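A morning at the Opoku gripper bench

I finally got to see the bench at Opoku this July, after months of asking, and I came home with a notebook so full that I had to turn it sideways and write in the margins. Vignesh Achari runs the tool side there, and he gave up his whole morning for our group. What I wanted to see was the dull part. How do you keep a hand-held gripper fit for work, day in and day out? Nothing about it was dull!

They start with the finger pads. The fingers are tall black plates that narrow toward the tip, with orange-yellow ridged pads along the outer sides, and before every session someone wipes the plates down and runs a thumbnail along the ridges. If a pad lifts at a corner, the whole finger comes off and a spare goes on. Vignesh used to glue pads in place at the table and gave it up, as the glue crept into the texture and the finger never felt the same again. Used fingers go into a drawer marked with the date they came off. (I asked to look in the drawer. It was a very satisfying drawer.)

After that comes the opening check. You open the fingers all the way, close them, and watch whether the tips meet. On the tool we tried, the left one was a hair late. Vignesh had me feel it first with my eyes shut, and I got it wrong, and then he showed me the screw in the housing that had backed out. A quarter turn and a dab of thread lock and it closed clean. They used to find this kind of thing halfway through a session, when a spoon handle started twisting in the grip.

The square black-and-white markers on the housings get their own line on the check sheet. A greasy print across one is enough to spoil the tracking, so they get a dry cloth, never a wet one. The stickers come from Evico in sheets of 20, and there's a small jig for putting a new one on straight. Nisha Rawat built the jig and she is rightly proud of it. She let each of us set one marker, and mine had to be peeled off and done over.

The cables were the part I hadn't thought about at all. Nisha keeps a log of every fault on the bench, 164 entries when we were there, and over 70 of them come down to a connector or a wire that got pulled. So now there's slack left at the tool end and a clip on the stand. She would still like the whole bundle in a sleeve — she has a Dedico one on order and was still waiting for it.

Then we all had a turn on the kitchen setup. Utensils are harder than they look. A thin handle slides down between the plates if you come in too low, and if you squeeze early you push the basket instead of lifting the spoon. I managed it on my third try and may have cheered. Grains in a dish are another matter, and Vignesh advises staying well away from them until you've got the feel of the fingers.

The Gruvex bench next door was closed for a refit, so we missed that one. Groups are kept to nine people, which means you get real time with your hands on the tool. Wear sleeves you can push up, and bring a pencil, as my pen gave out before we got to the cables.

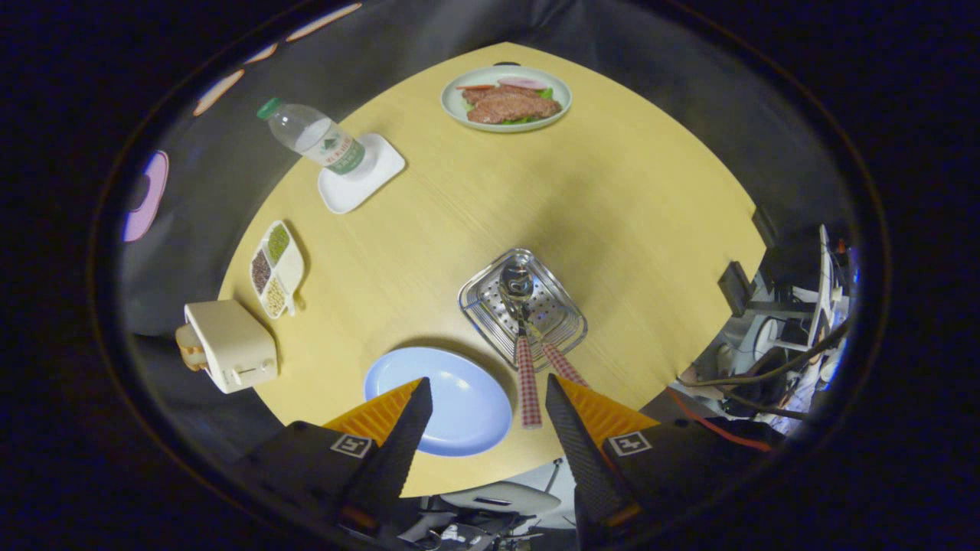

Fingers open in front of the utensil basket on the kitchen table setup at Opoku.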